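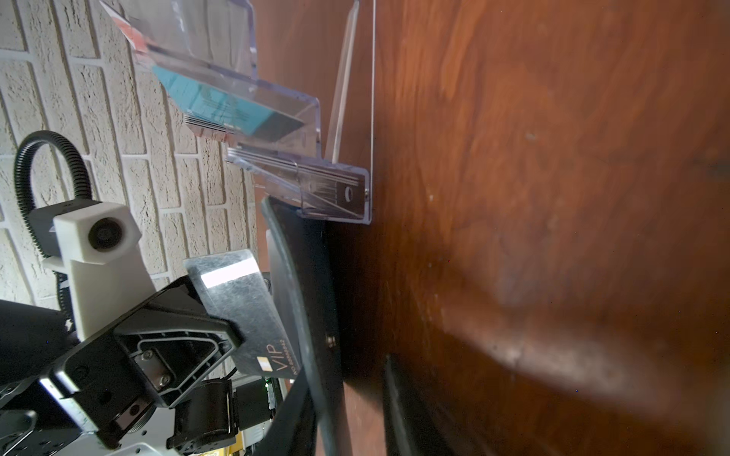
The clear tiered holder on the wooden surface, with the silver cards in the lowest slot.

Flodetti tiered card holder, clear acrylic
Reviewed by Inese Paulauskas, June 2020
Score: 4 out of 5

I bought this for the front desk at Nina, our salon in Berkarville. We had been keeping loyalty cards in a saucer and the price cards in a drawer, and people kept asking for both.

It arrived in one piece, with a protective film on both sides of the back panel. Peeling that off took longer than anything else. Use a fingernail and start at a corner — a knife will mark the acrylic. There is nothing to assemble.

The slots go up in steps, so whatever is at the back still shows above the row in front. I keep the turquoise cards in the middle and the silver VIP ones at the bottom where I can reach them. Those are metallic with gold lettering and a number on each, and they slide about more than paper cards do. A thick stack stays put. When you are down to the last few they lean over and you have to straighten them.

The base sits flat on our wooden top and doesn't rock. It is light, though, and I have knocked it sideways with my sleeve more than once. Two small rubber pads from the hardware shop in Rukville helped with that.

Cleaning is the main drawback. Fingerprints show up in daylight, and dust collects in the corners of the slots where a cloth won't go. I use a soft make-up brush for those and a damp microfibre cloth for the rest. The first week I tried kitchen paper and it left fine scratches near the top, so avoid that.

The bevelled edges are neat and pick up a bit of blue against the white brick. I found no sharp spots anywhere. Standard cards fit with a little room to spare, but our folded appointment cards, about 11 to a slot, are a tight squeeze.

I've taken a point off for the weight. I will be ordering a second one for the treatment room in August.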